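Grippers out of the workshop: the cupboard build so far

The handheld gripper build has taken over the back half of the Hebden workshop this winter, and it is high time the newsletter caught up with it. Iker Villalobos started it off with a sketch on the back of a delivery note, Houda Cherkaoui joined in when she saw the sketch, and by the new year there were enough of us leaning over the same bench that Lionel Nuttall moved the pillar drill to make room.

The idea is easy to explain and a real pleasure to try. You hold a gripper in each hand, squeeze, and the two fingers close in parallel, so you feel straight away what a robot with the same fingers would be up against. Pick up a cloth by one fold and it slides. Pick it up by the bunched middle and it comes up beautifully, bringing three other things with it! We have all become rather obsessed with it, and tea breaks have suffered.

Most of the work since the last issue has gone into the fingers. The first set closed a little crooked, wider at the tip than at the root, and thin fabric slipped out at the wrong moment. Houda traced it to play in the sliding rail (she had been blaming the trigger for two weeks, and so had everyone else) and reamed the holes again with a proper guide block. Younes Alaoui then recut the finger pads in a softer material from Jullenska. He brought in samples in several grades and we spent a very happy evening pinching handkerchiefs with all of them.

For a test we wanted something messier than blocks on a bench, so we went for a cupboard compartment, with things piled up in it the way they pile up at home: bags, papers, a plastic container with a jumble inside, soft things on top. Cloth and knitwear are what we have been going after first, using both grippers together and trying to keep them from knocking into each other in the small space.
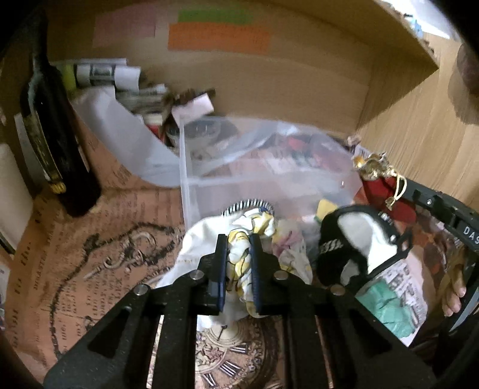
What we have learnt about soft things

Go in lower than you think. A pinch at the top of a heap takes a mouthful of the top layer and leaves the rest to unroll on its way up. Iker likes to press down lightly with the fingers open before closing them, and his success rate is much better than mine.

Patterned fabric is kinder to the person doing the picking, as you can see which way the folds run. Plain white cloth next to a white plastic bag is a nightmare. Elaine Magalhães managed to lift the bag on three tries running and took it very well.

Two hands get in each other's way far more than any of us expected. The wide frame that makes the gripper so stiff also makes it bulky, and in a cupboard the side walls arrive very quickly. Lionel wants to slim the frame down. Houda would sooner leave it alone until the trigger return is sorted, and I am with Houda, although Lionel's cardboard mock-up does look lovely.

What comes next

The trigger spring is too strong for a long session. After 20 picks your hand knows all about it, and after 100 you want to go home. Younes has ordered a lighter one from Plavden and will fit it to one gripper only, so that we can swap between old and new on the same evening.

Elaine is writing up the cutting list and the rail fix with the corrected hole spacing, and there will be a printed copy in the drawer under the bandsaw. Please don't use the older sheet with the coffee ring on it, the spacing there is wrong.

We also hope to have the first powered version on the bench in April, using the Nokel motor that Iker has been carrying about in his coat pocket. It will have the same fingers and the same pads, so whatever we find out by hand between now and then goes straight into it.

If you'd like a turn, come and find any of us at the back bench. Old scarves, tea towels and odd gloves are very welcome too, the more awkward the better. Leave them in the crate by the sink with your name on if you want them back.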